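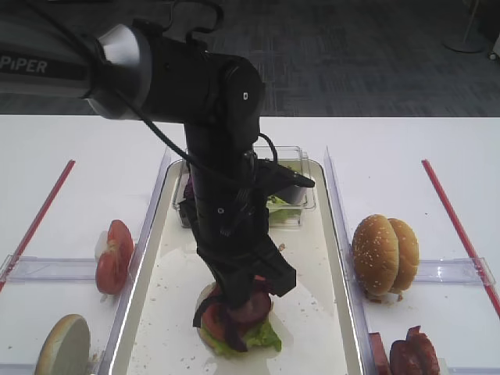

2 min read

Burger order, again
26/01/2020

Several people wrote in after the October newsletter to ask how we stack the burgers at the Jarkcombe lunches, so this item goes over it again with the changes we have made.

The build goes bun base, lettuce, tomato, purple strands, then the dark red slice, then the bun top. Lettuce goes directly on the bread and should be dry. Shake it in a towel and leave it a few minutes before it goes into the container. A wet leaf will soak through a bun base long before anyone sits down.

Slice the tomato thin. One slice is enough if it nearly covers the lettuce. The purple layer can be onion or cabbage. Onion is stronger, so use less of it, and cut either one into short pieces. Long strands slide off the tomato and hang down the side, and they pull out whole on the first bite.

The meat slice goes on last and gets pressed down lightly. It should sit flat. If the stack leans at this point, take the slice off and move the lettuce, because adding the top will only make it worse. 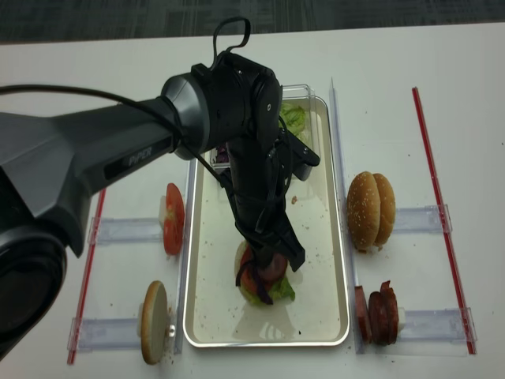
Valter Magnusson disagrees about the lettuce. He wrote that at Eststead they put the meat straight on the bread and the lettuce on top, and that the bread is supposed to soak up a little of the juice. He also thinks tomato next to meat makes both of them slip. We tried his order on half of a batch. The stacks held up fine, but the lettuce went limp faster over the warm slice. If you are serving right away, either order works. For a table where people come and go, we are staying with lettuce on the bottom.

On the setup: build in a tray with low sides. Put the clear container of lettuce and purple at the far end and build near the front, so you are not dripping over finished food. Crumbs collect in the tray and can be tipped out between batches.
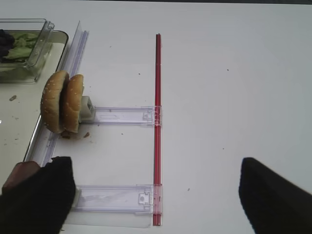
Keep the tops close by as well, seeded side out, and put them on only when the rest of the stack is done. Sesame seeds come off every time a bun is handled, so pick it up once. Buns cut the night before should stay closed in a bag until they are needed.

For the next lunch we are planning on 17 burgers, with 800 grams of tomatoes and 400 grams of lettuce. Last time we had 13 people and ran out of tomato.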